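Notebook, shelf corner
2024-08-29

Good day in the small room! The white cubby unit is finally where I want it, against the back wall, and I spent the afternoon working out what should live in it and how the red basket fits into the routine. The Promside list says every compartment gets one kind of thing. I think that's too strict for the low cubbies, and I've penciled in a mixed one for odds and ends.

The stepped shape is a joy to plan around. Tall stuff goes in the big upper compartments, small stuff down low, and the basket does the ferrying between shelf and bed. I had my doubts about a basket with one thin handle, but the tilt is worth writing down – as soon as the weight sits off center the whole thing leans, and round items head for the low side. Fruit is a great test for this.

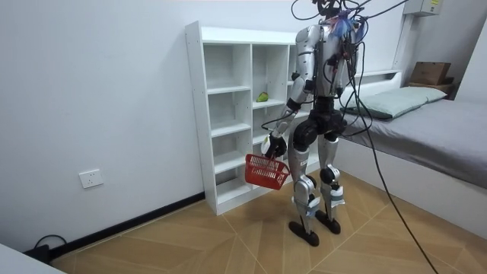
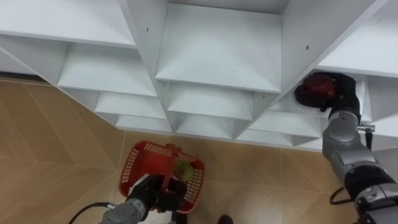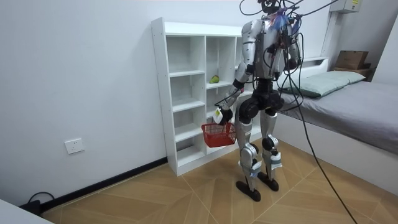 Red basket by the white shelves, three views. Green fruit inside in the middle one.

I love how well the red stands out against the white panels and the tan floor. The blue basket from February kept getting lost in the shadows under the bed.

Notes on the unit itself: the screw holes still want caps. Okel sells white ones in bags of 100, way more than we need, but they'd do for the Vondar shelf next door too. Item 355 in the parts book, if anyone is ordering.

To do next:
Try the basket with 2 fruits, then with something flat like a folded towel.
Measure the narrow bottom cubby and see if the basket goes in sideways.
Ask Shezi whether the same basket comes in a deeper size – I'd buy a couple on the spot.
Stick labels on the inside of the dividers, where they won't get rubbed off.

Towels are in the hall closet, top shelf.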